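Tape rolls: keeping the faces clean

Dust collects on the side of a roll, where the edge of each layer is slightly tacky. Wipe the face with a dry lint-free cloth before use. Do not use solvent on a card core.
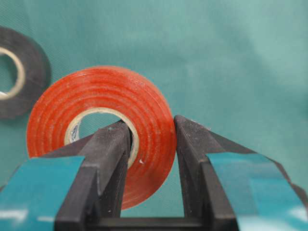
Orange-red tape on a card core. Pale specks of lint on the face.

Fold 2 cm of the free end under itself before putting a roll away. Check the core for crushing; a bent core makes the tape unwind unevenly.
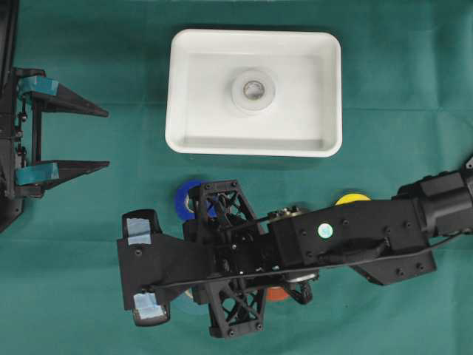
STORAGE

Lay clear tape flat in a rigid plastic bin with a raised rim. Keep it out of direct sun, particularly in August.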